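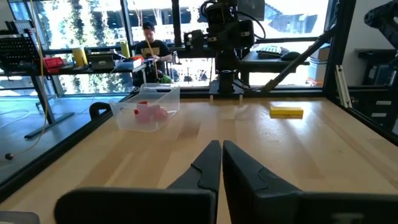 My least favorite sound in the workshop is the little crunch a gripper makes when it closes too hard on something that can't take it. I lost a storage bin that way in July. The arm came down 3 mm too low, caught the rim, and kept squeezing until the wall split, with me standing there hunting for the stop button like a fool! So now I set things up the way you see them on the table: the clear bin over on the left, the yellow block well off to the right, and bare wood in front of the fingers so I can watch the tips come together before they get near anything.

A few other things I do now. Turn the grip force down to 20 percent for the first run, even if you're sure (I was sure). Try a soft item before a hard one. Wipe the fingertips, as grit throws off the closing point. Keep the stop button where your hand already rests, and don't reach in to save a falling part – let it fall. And after any bump, home the arm again and wait 10 seconds before you send it anywhere. Mine drifted twice when I skipped that, and the second time it took a chip out of my good mug.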